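4.2 Household responses to the heating levy

The levy adopted by the Rinside council applies to gas and oil used for space heating and returns all of its revenue to residents as an equal payment per adult. Zeng and Hegedűs (the second and third authors) had expected that most people would know about the payment, as it is printed on the front of the annual council notice. The interviews showed otherwise. Many respondents could say what the levy added to a winter bill and could not say what they had received back.

Survey forms were mailed to 2,000 addresses in March, after the second payment had gone out. Households that heat with wood only were left out of the sample. The form asked about fuel, the age of the boiler, whether the home was rented, and which changes the household had made in response to the levy. It also asked whether the respondent supported keeping the levy, raising it, or ending it.

Support was highest among owners who had already replaced a boiler and lowest among tenants. Tenants pay the levy through their fuel bills but cannot choose the heating system. Several wrote in the margin that they had asked the landlord for insulation and heard nothing. We return to this group in Section 5.

The changes people reported were mostly small. Turning the thermostat down and heating fewer rooms came first, followed by wearing warmer clothes indoors and drying laundry on a rack. Replacing the heating system was rare.

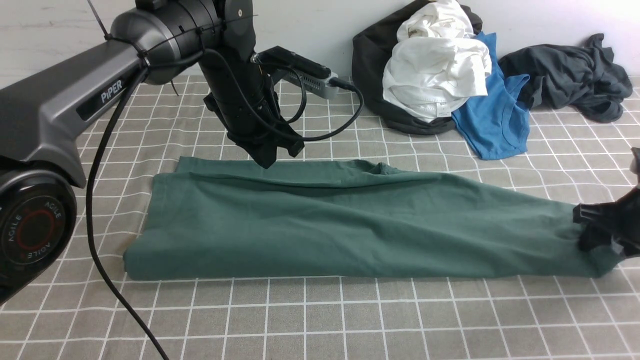
Figure 6. Folding a green garment on a checkered tablecloth.

Does a levy of this kind cut emissions if the money is handed back?
The price of each unit of fuel still goes up, so a household that burns less keeps more of its payment. What the refund changes is the effect on total income, and for most low-use households that effect is small or positive.

We tested this with meter readings from the households that agreed to share them. Gas use fell in the first winter after the levy and fell again in the second, after correcting for outdoor temperature. The drop was larger in owner-occupied homes. We can't separate the effect of the levy from that of the Flanduvton insulation grant, which opened in the same period and was used by some of the same people.

Two limits should be noted. First, households that share meter readings are likely to be more interested in energy than those that don't. Second, the levy rate was low in both years, and a higher rate could bring a different response. Ó Ceallaigh has argued that public support would weaken quickly if the rate rose before the payments became better known. Our interviews are in line with that view, although the number of people who raised the point without being asked was small.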